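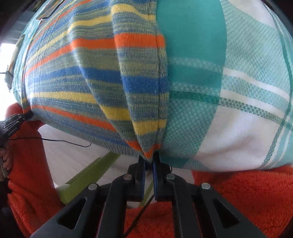

Figure 4-1. Gripping a knit garment at the hem, both hand-held grippers in use.

4.3 Demonstrating Garment Tasks by Hand

This section applies to operators who record garment demonstrations with the Jusero hand-held gripper pair. Read Section 3 (Charging and Pairing) before you begin. Sites that use the Virkar remote station should go to Section 5 instead.

4.3.1 Before recording

1. Select one knit garment from the site list. Sweaters with wide stripes or blocks of color are preferred for the first session.

2. Inspect both finger pads on each gripper. Remove lint with the dry brush supplied. Do not use water or solvent on the pads.

3. Start Aebischer on the session tablet and open a new garment task. Enter the surface type (bed, table or rack). If a patterned cover is on the surface, leave it in place and check "Patterned background."

4. Open and close each gripper fully 2 times. The jaw reading on the tablet must return to zero. If it does not, repeat the jaw calibration in Section 3.6.

NOTE: Calibration values are stored per gripper. Left and right units must not be exchanged during a session.

5. Route cables along the forearm and secure them with the straps. Long or loose sleeves should be rolled up where this can be done comfortably.

CAUTION: The linkage arms close toward the fingers. Keep skin, hair and cords away from the cut-outs and pivot pins while the jaws are moving.

4.3.2 Recording the demonstration

1. Spread the garment on the work surface with at least one sleeve extended. Small folds may remain.

2. Hold the grippers above the garment with the jaws fully open. Wait for the start tone.

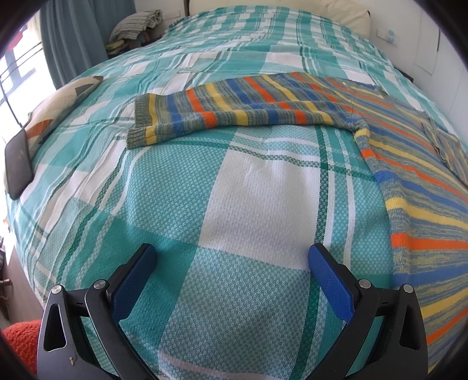
Figure 4-2. Jaws open above a striped sweater on a bed, one sleeve laid out flat.

3. Lower one gripper and take hold of the hem. Pinch a single fold between the pads and close the jaws until the material is held. Further pressure does not improve the recording.

4. Take hold of a second point on the hem with the other gripper. The grip points should be far enough apart that the two units do not touch.

5. Lift both hands together at an even speed. Pause for one full breath at the top — the software uses this pause to divide the recording into steps.

6. Lower the garment, release both grips and return to the open position. Press the foot switch to end the take.

NOTE: If a grip slips, continue to the end of the movement and mark the take "Regrip" on the tablet. Do not delete it.

A take may last up to 38 seconds. Longer takes are divided automatically and must be labeled again by the operator. Complete 20 takes with each garment before changing to another.

4.3.3 After recording

Confirm that every take has a label, then select Send to Stiltevov. Each session requires 700 MB of free space on the tablet until the transfer is complete. Return the grippers to the case with the jaws closed — the pads can take a permanent set if stored open against the foam.

For rejected takes, see Section 7.2.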